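블로그 > 작업 노트 > 양팔 셀 운영 기준

양팔 피킹 셀 작업 기준 정리 (개정 메모)

6월에 셀 운영 문서를 한 번 갈아엎었다. 기존 문서는 Rodrigo Prieto가 초기에 작성한 체크리스트에 각자 한 줄씩 덧붙인 형태였고, 같은 항목이 서로 다른 값으로 두 번 적힌 곳도 있었다. 사내 위키에는 확정본만 올라가 있으므로 항목별 근거와 합의가 안 된 부분을 여기에 따로 남긴다. 대상은 산업용 푸시버튼과 스위치류를 통에서 통으로 옮기는 양팔 작업이다. 단일 팔 셀과 컨베이어 셀은 해당하지 않는다.

1. 안전 관련 표준의 적용 범위

ISO 10218-1은 로봇 본체, 10218-2는 로봇 시스템과 통합을 다룬다. 협동 운전 관련 내용은 ISO/TS 15066을 참고했다. 자주 나오는 오해가 하나 있어서 적어 둔다. 협동로봇을 샀다고 셀이 협동 셀이 되지는 않는다. 위험성 평가의 대상은 팔, 그리퍼, 워크피스, 고정구, 작업자 동선을 포함한 응용 전체다. 그리퍼 손가락을 바꾸면 접촉 면적이 달라지고, 접촉 면적이 달라지면 압력 계산을 다시 해야 한다. 기존 문서에는 손가락 교체가 '소모품 교체'로 분류되어 있었다. 개정본에서는 '변경 관리' 항목으로 옮겼다.

양팔 셀에서는 팔과 사람 사이의 간격 외에 팔과 팔 사이의 간격도 관리해야 한다. 제어기 두 대가 서로의 관절 상태를 공유하더라도 케이블은 모델에 들어 있지 않다. 그리퍼 케이블이 손목 위로 고리를 만드는 구성이라면 충돌 모델의 손목 반경에 케이블 여유를 더한다. 우리는 손목 링크에 원통 하나를 덧씌우는 방식으로 처리했다. 정밀하지 않지만 경로 계획기가 케이블 쪽으로 파고드는 해를 내놓는 일은 줄었다.

2. 작업면 구획

작업면은 골판지를 깔고 파란 마스킹 테이프로 격자를 나눈다. 격자의 용도는 사람이 통을 다시 놓을 때의 기준선이며, 비전 캘리브레이션용 마커를 대신하지 않는다. 두 가지를 섞어 쓰던 시기가 있었는데 테이프는 손으로 붙이는 물건이라 칸 크기가 일정하지 않다. 좌표 기준은 별도의 캘리브레이션 보드로만 잡는다.

테이프 관련 규칙은 다음과 같다.

- 끝이 들린 테이프는 덧붙이지 말고 떼어낸 뒤 새로 붙인다. 덧붙이면 단차가 생긴다.
- 골판지를 교체하면 격자 버전을 올리고 작업 로그에 기록한다.
- 접힌 자국이 있는 판은 쓸 수 있다. 다만 통 바닥이 흔들리면 교체한다.
- 격자 밖의 탁자에는 전원과 배선을 둘 수 있으나 팔의 도달 영역 안으로 케이블이 넘어오면 안 된다.

마지막 항목은 Ainhoa Zabala가 강하게 주장해서 들어갔다. 원안은 '작업면 주변에 물건을 두지 않는다'였는데, 지킬 수 없는 규칙은 문서에 넣지 않는 편이 낫다는 의견이었고 나도 동의한다. 대신 도달 영역을 명시하고 그 안쪽만 엄격하게 본다.

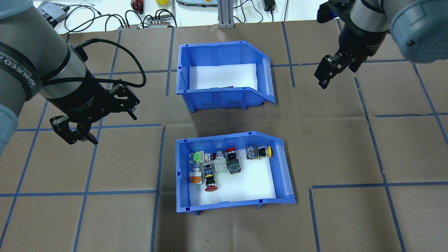 3. 통과 바닥재

통은 같은 형상의 파란색 플라스틱 적층형으로 통일한다. 앞턱이 낮은 쪽의 방향은 두 통이 같아야 한다. 방향이 섞이면 접근 자세의 후보가 두 배로 늘고, 실패 원인을 나눌 때 통의 방향이라는 변수가 하나 더 붙는다. 앞턱 방향은 작업 시작 전에 눈으로 확인하고 로그의 초기 상태 필드에 적는다.

바닥에는 흰색 폼을 깐다. 이유는 두 가지로, 낙하 충격을 줄이는 것과 대비를 확보하는 것이다. 버튼 몸체에는 검정과 회색이 많아서 어두운 바닥에서는 윤곽 검출이 불안정했다. 반대로 흰색 계열 부품은 흰 폼 위에서 불리하다. Chutima Suksawat가 중간 밝기의 회색 폼을 제안했고, 아직 시험 전이다. 결정될 때까지 흰색을 유지한다.

폼은 통 바닥 전체를 덮어야 한다. 벽과 폼 사이에 틈이 있으면 작은 부품이 끼고, 그 상태에서 그리퍼가 내려가면 손가락 끝이 벽에 닿는다.

4. 파지 기준

버튼류는 머리와 접점 블록의 단면이 다르다. 같은 부품이라도 누워 있는지 서 있는지에 따라 잡을 수 있는 면이 달라지므로 부품 종류가 아니라 면을 기준으로 규칙을 썼다.

- 접점 블록의 평행한 두 면을 1순위로 한다.
- 버섯형 머리는 가장자리를 잡지 않는다. 둥근 테두리에서 미끄러지면 부품이 통 밖으로 튄다.
- 금속 단자에 손가락이 직접 닿는 자세는 제외한다. 단자가 휘면 그 부품은 폐기다.
- 비상정지 버튼은 머리를 누르는 방향으로 힘이 걸리지 않게 한다. 래치가 걸리면 형상이 바뀌고 다음 반복의 초기 조건이 달라진다.

비상정지 버튼에 대해서는 한 가지 더 있다. 워크피스로 쓰는 비상정지 버튼과 셀의 실제 비상정지 장치는 외형이 비슷하다. 외부 방문자가 들어오는 날에는 워크피스를 작업자 손이 먼저 닿는 자리에 두지 않는다. 배선되지 않은 버튼을 누르고 셀이 멈추기를 기다리는 상황은 위험성 평가에 별도 항목으로 넣었다. 실제 장치에는 위치 표지를 붙이고, 예비품은 뚜껑 있는 상자에 보관한다. ISO 13850을 읽을 때 이 부분을 직접 다룬 문장은 찾지 못했다. 일반 원칙에서 끌어낸 내부 규칙으로 보면 된다.

5. 반복 기록과 중단 조건

한 세션의 상한은 반복 300회로 한다. 기존 문서에는 900회로 되어 있었으나 그 값의 근거를 아는 사람이 없었다. 개정 전 로그에서 유효한 반복 1,989건을 다시 분류했고, 세션 후반으로 갈수록 통이 격자선에서 벗어난 채 진행된 기록이 늘었다. 팔 문제로 보이던 실패 중 일부는 통의 위치 문제였다. 분류는 Austra Laur가 맡았고 기준표는 위키의 부록에 있다.

중단 조건:

- 그리퍼 개폐 피드백이 명령값과 어긋난 채 유지될 때
- 부품이 통 밖으로 나갔을 때 (팔이 정지한 상태에서만 회수)
- 두 팔의 보호 정지가 같은 세션 안에서 반복될 때
- 기록 장치의 시간 동기가 깨졌을 때

두 번째 항목에서 '팔이 정지한 상태'는 프로그램 일시정지를 뜻하지 않는다. 안전 기능이 감시하는 정지여야 한다. 화면에 일시정지라고 표시되어도 외부 명령이 들어오면 다시 움직이는 구성이 있고, Vuratance 현장에서 쓰던 스크립트가 그런 경우였다. 지금은 재시작 권한을 펜던트를 든 사람 한 명으로 제한한다.

6. 남은 문제

통에 부품이 하나만 남았을 때의 완료 판정이 애매하다. 앞턱 근처로 밀린 작은 부품은 시야와 접근 각도가 동시에 나빠진다. Erlinda Tan은 재시도를 7회로 제한하고 '미완료'로 종료하자는 쪽이고, 나는 횟수보다 접촉력 이력으로 끊는 쪽이 맞다고 본다. 현재 문서에는 횟수 기준이 들어가 있다.

손가락 패드의 교체 주기도 비어 있다. 마모를 재는 방법부터 정해야 하는데 패드 두께만으로는 미끄러짐을 설명하지 못했다. 측정 지그 도면을 그리는 중이고, 도면 검토가 끝나면 4절에 항목을 추가할 예정이다.

관련 글
- 펜던트 권한 분리: Truvmont 셀에서 바꾼 것
- 충돌 모델에 케이블 넣기
- Lorente 그리퍼 패드 비교 메모
- Wulludix 로그 포맷 변환 스크립트
- 위험성 평가서에서 자주 빠지는 항목

최종 수정: 6월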